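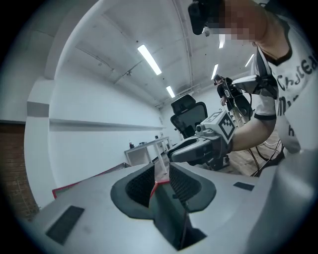 Torben Haberkorn had been told the gripper would take an afternoon. It was now Thursday, the second one, and gripper number 6 still closed like a man shaking hands with a relative he disliked. The left finger arrived first, waited, and then the right finger turned up with a click. Torben sat on the wooden floor of the Predness workroom with his back against a table leg and looked into the narrow slot between the two black mesh pads, where he was fairly sure a screw was living.

"Is it the cable?" said Raquel Serrano.

"It's never the cable."

"It was the cable on number 4."

"That was a different kind of cable."

Raquel had come over from Arruda in August to look after the handhelds, and she had brought a notebook, a torque driver, and a habit of being right in a pleasant voice. The notebook said that the pads were to be changed every 300 hours and the marker block re-seated whenever anyone dropped the thing. Under "dropped" she had made a column for each person. Torben's column had needed a second page.

He backed out the four screws on the cover and lined them up on his knee. One rolled off at once. He pretended it hadn't.

"Elov wants it by six," Raquel said. Elov was the arm down the hall, and it didn't want anything, but everyone talked about it that way, usually when they were late. It had been taught 1,098 ways to pick up a cup and still approached each cup as if it might be a trick.

"Elov can wait."

"Elov has been waiting since Tuesday of last week. I think it's getting good at it."

The cover came away. Inside, the little rail was clean, greased, and perfectly straight, and Torben felt personally insulted. He worked the fingers by hand. Left, pause, right, click. He took off the left pad, put it back, and got the same click at a slightly higher pitch.

Raquel crouched next to him and ran her thumb along the cable to where it went into the housing. She pushed. Something seated itself with a small, satisfied sound.

"Try it now."

He squeezed the handle. Both fingers met in the middle at the same time, without a word.

"Different kind of cable," Torben said.

"Very different," said Raquel, writing it down. "You're sitting on your screw."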